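Laundry basket

A laundry basket is an open container for carrying or holding clothes and household linens on their way to or from washing. It differs from a hamper, which usually has a lid and stays put, although in most homes the two words are used for whichever one is nearest. Common materials are willow, rattan, plastic, wire and canvas.

A rectangular basket in use beside a gray sofa, and the floor and baseboard of the same room.

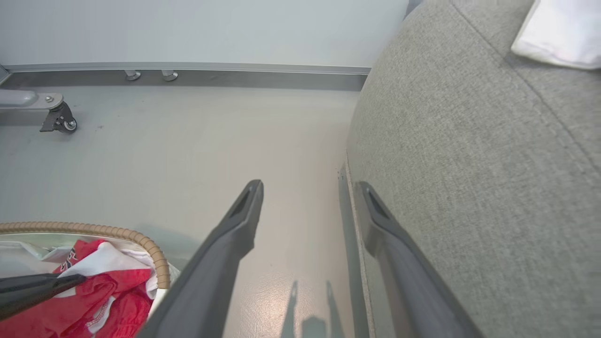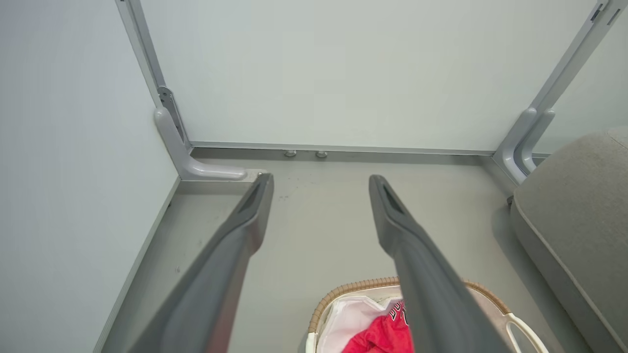
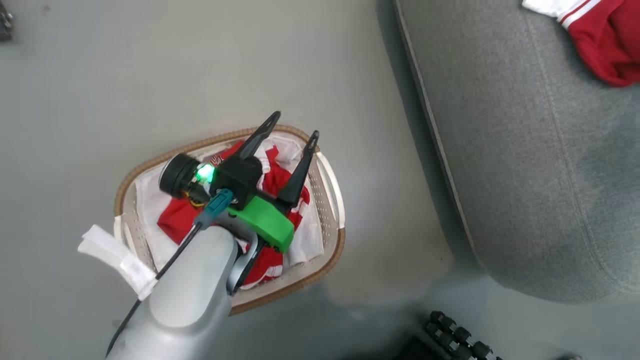
Form

The rectangular basket displaced the round one in many homes during the spread of the front-loading washer, whose flat top offered a place to set it down. Typical household models are long enough to take a folded bath towel and narrow enough to be carried against the hip. Handles are either molded into the rim or cut through the short ends. Slots in the sides let air reach damp fabric and let socks leave.

Plastic baskets with a wicker-look rim form a category of their own. The trade calls them "combination" baskets. The Skerkier, sold by the housewares firm Cusance, was offered in 34 and 40 liter sizes, the larger being the same basket with taller sides and a more confident label.

Lining

A cloth lining keeps knits from snagging on rough edges. It may be tied at the corners, folded over the rim, or simply laid in and left to its own devices. Linings are washable, and are therefore carried to the washer in the basket they were meant to line.

Use

Household manuals describe the basket as a temporary stop between dryer and drawer. The Nirkness Home Almanac recommends emptying it the same day and devotes 9 pages to the subject. In ordinary practice clean clothes may stay in the basket for much of the week, being worn directly from the top. The lower layers are reached in December, when the wool is wanted.

The usual resting places are the floor at the end of a bed, the top of the dryer, and the floor next to a sofa. The sofa position allows folding while seated and provides a surface for finished items, which must be moved again before anyone can sit down.

Care

Plastic is wiped with a damp cloth and mild soap. Natural wicker is brushed, then dried away from direct heat. Cracked handles are seldom repaired.

See also: Clothes hamper; Danladi folding board; Clothespin; Ironing

Page last edited 2025-03-10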